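Readers wanted for our May remembrance evening

Hi all! I run the little memorial project in Trarkby, and I'm looking for 4 people to read aloud at this year's ceremony for the soldiers who served in the mountain campaign. You don't need to be a veteran or have any stage experience. If you can read a page clearly and keep going when your voice wobbles, I'd love to hear from you.

We start at 7 p.m. at Sfeir Hall, and I'll want you there by 6 for a quick run-through. Each reader gets two letters home, all of them from the Skasham collection, which now holds over 2000 items (I'm still working through the boxes, and I keep stopping to read).

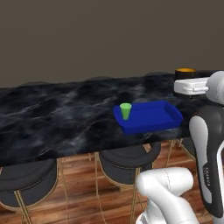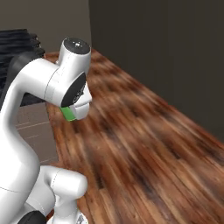

There's one rehearsal, also at the hall, and it should take an hour or so. I can't pay anyone, but Pretari Coaches is giving readers a free ride in from Skasham and back – just tell me if you want a seat.

I'm especially hoping for someone under 25 and someone who served. Family members of those on the wall are very welcome too, and you can pick your own letter if you'd like.

To put your name down, drop a note in Box 3784 at the Trarkby post office with your phone number and a line or two about why you want to read. I'll call everybody back before the end of April.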